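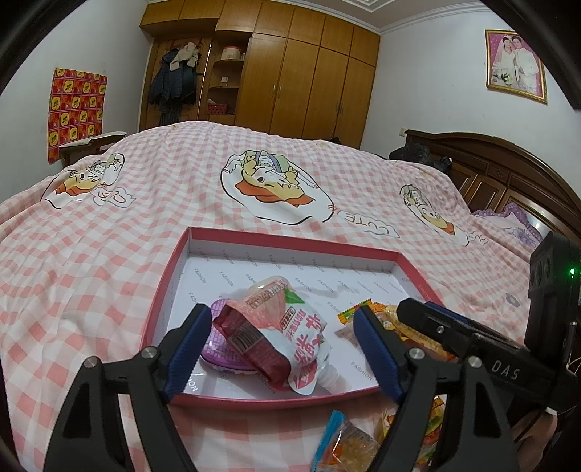
Module Manipulation robotique
Notes de séance : visite de l'atelier Perkitz, juin

1. Objet de la visite
La démonstration portait sur l'acquisition de gestes de préhension en milieu domestique, à l'aide d'une pince tenue à la main. L'opérateur exécute la tâche ; l'enregistrement sert ensuite à l'apprentissage d'une politique de commande pour le bras Jestel.

2. Matériel
Pince à deux mors, doigts garnis de caoutchouc bleu. Boîtier noir, support à deux ouvertures optiques, voyant vert.

3. Tâche
Tri de friandises emballées dans un couvercle de boîte posé sur un lit. Difficultés à retenir :
- support souple : la couette se déforme sous l'appui, la hauteur de prise varie ;
- emballages déformables, parfois translucides, contours mal définis ;
- recouvrement partiel des objets ;
- fond imprimé, source de fausses détections.

4. Données présentées
Jeu Gagnon : 3 481 séquences enregistrées, dont 2 469 conservées après contrôle. Motifs de rejet : perte de suivi, glissement, occultation par les mors.

5. Travail demandé
a) Calculer le taux de rejet.
b) Proposer un critère de détection du glissement sans capteur d'effort.
c) Comparer avec le protocole Endurstead (polycopié, chapitre 4).
Remise : une page, schéma compris.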